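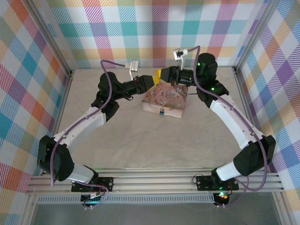
Once upon a time there were two arms and one box

I keep promising a proper post about robot club and then going home and falling asleep on the sofa instead, so let's get on with it while I'm still awake!

For anyone who's only here for the bread recipes (hello, there'll be more bread soon), I joined the robotics club at Mornton in my first term, mainly for the company and the radiator. We have two arms bolted side by side on a rail, facing a table top, and our project this year is called Kirell. Don't ask me what it stands for, it was called that before I turned up and I think somebody just liked the sound of it. The idea is that both arms work together on the sort of fiddly things you'd do with two hands without thinking. Hold this, open that, pass it across. In July we take it to Valton for the student competition, where a judge gives you a task on a card and you get a set time to have a go.

Our practice object this term is a little box with flowers and fairy-tale people all over the lid and "Once upon a time" in curly writing. I love it. It's miles nicer than the foam cubes we had before. It's also much meaner, as a foam cube will forgive nearly anything and a box with a lid and a clasp won't.

The bit that has eaten most of my evenings is getting the two grippers to meet. You'd think it would be simple. Tell the left one to go to a spot, tell the right one to go to the same spot, stop just before they bump. But each arm has its own idea of where zero is, and those ideas don't quite agree, so you send them both to "the middle" and one of them arrives a bit high and looks terribly pleased with itself. We bring them together tip to tip over the table, write down the difference, put that into the settings file and go again. Reshma Fourie is the patient one at this. I'm the one who gets bored and changes three settings at once, which then have to be un-changed while she looks at me over her glasses.

We also had a long argument over how hard the fingers should squeeze. Too gentle and the lid slides about, too hard and something bends, and I'd rather it wasn't my box. We've settled on a fairly soft grip for picking up and a firmer one for holding still, with a tiny pause in between. I wanted to get rid of the pause for speed. I lost the vote.
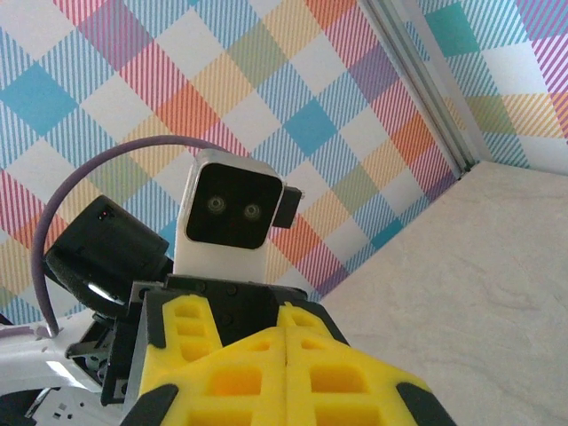

Yellow fingers, shut tight, with the camera module peering over the top.

I've got very fond of those fingers. They've got pockets and little windows all over them, and when you're tired they start to look like a face.

Closing them is the first thing I check when I come in now. I shut them, have a good look down the seam, open them, shut them again. I started doing it after an entire evening of rubbish grips that I blamed on my code, and then on Reshma's code, and then on the weather, before we found one finger had been put back on very slightly squiffy. So now it's on the laminated list by the door, in my handwriting, underlined.

The cables are the other thing on the list. They need enough slack for the wrist to turn all the way round and not so much that they go wandering off and catch on an elbow. I used to pull them neat and tidy because it looked smart, and the first big wrist turn soon cured me of that. Generous loops, please, even if it looks like knitting.

Then there's teaching. Most of what the arms do, we show them first: one of us steers them through the job slowly, we save the run, and we do it again with the box somewhere slightly different. And again. Our target before Valton is 600 saved runs, and no, I'm not going to tell you how many we've got so far. A good one takes 30 seconds. A bad one takes a lot longer and usually has me saying "left, left, other left" to myself. The trick (Reshma's trick, I've just nicked it) is to turn the box a little between goes and never put it back in the same place, or the arms get good at one exact spot on the table and hopeless everywhere else.

Close-up views are surprisingly hard to get used to when you're steering, too. From a chair you can see the whole table and both arms and you feel very clever. From the wrist you get a great wall of pink and some flowers and you have to work out which way is up.

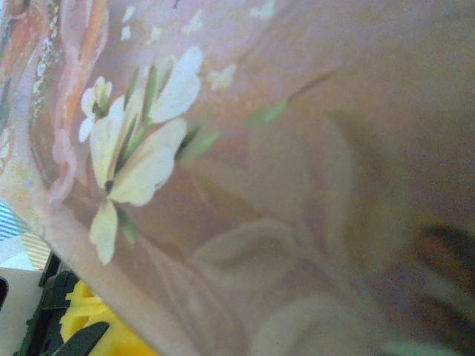
Do you need to be good at maths to join the club?

School maths is plenty to start with. You'll pick up the rest as you go, and there's always somebody at the next desk who likes explaining angles. Being willing to do the same thing over and over without sulking is far more use.

I get asked that one nearly every week, mostly by people who would be brilliant at it and have decided already that they wouldn't be. Come along anyway! We meet in the Koskela room, up the back stairs, and if the door's shut just knock loudly because the extractor fan next door drowns everything out.

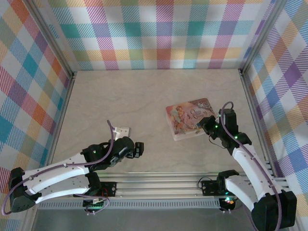

Posted by Marichka Pavliuk, 28th March, in Robot Club

Right, back to the box. What we're working on now is sharing out the jobs. One arm deals with the box and the other has to keep itself useful without barging in, and it's harder than the meeting-in-the-middle business ever was. The right arm is our box arm at the moment. I'd like to swap them over and see if the left does any better, but that means a fresh batch of runs and I haven't dared suggest it yet.

We've been arguing about where to start as well. Reshma likes the box off to one side with a nice bare stretch of table left over. I like it bang in the centre where both arms can reach it. The judges at Valton will put things wherever they fancy, so I suppose we'll end up doing both, and all the corners besides.

Next jobs: tidy up the settings file (mine), write down what the settings actually do (also mine, sadly), and practise reading the task card out loud without panicking. If anyone went to Valton last year and remembers whether you're allowed a second go after a dropped object, please leave me a comment, as the rules say one thing on the first page and something else on the back.

Bread next time. I've got a rye starter that needs using up.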